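3.2 Stimulus rooms and procedure

By Laurinda Torres
4th September

Participants judged the size of furnished rooms from still views shown on a desktop screen. All views were computer-rendered, so that wall colour and floor finish could be changed without altering the layout. Figure 2 gives two views from the Mirani set.
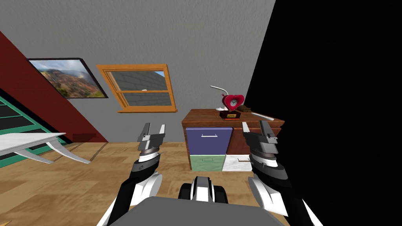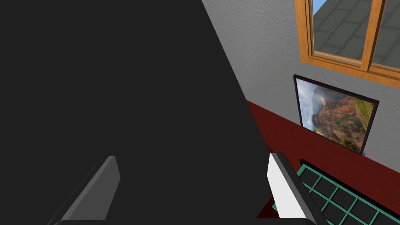

Figure 2. Rendered views from the Mirani set. First view: grey wall, light honey-brown plank floor, green staircase and part of a white table at the left. Second view: large dark grey surface over most of the left half.

The sample was recruited in January through the Brodbridge panel. Invitations went to 400 members, of whom 179 completed both sessions. Each session began with 15 practice trials, which were discarded. On every trial the participant saw one view, then entered an estimate of floor area with a slider. No feedback was given. Views stayed on screen for 2,000 ms and were followed by a plain mask.

Estimates were log-transformed before analysis – raw values were strongly skewed to the right. We fitted a mixed model with wall lightness and floor finish as fixed effects, and with participant and room as random intercepts. Slopes for wall lightness were allowed to vary between participants. Trials with no slider movement were treated as missing.

The Birinell scale of spatial confidence was given at the end of the second session. Its scores were centred and entered as a covariate in the second model only (Section 4.3).

Correspondence: L. Torres, Motilex. © The author. Back to top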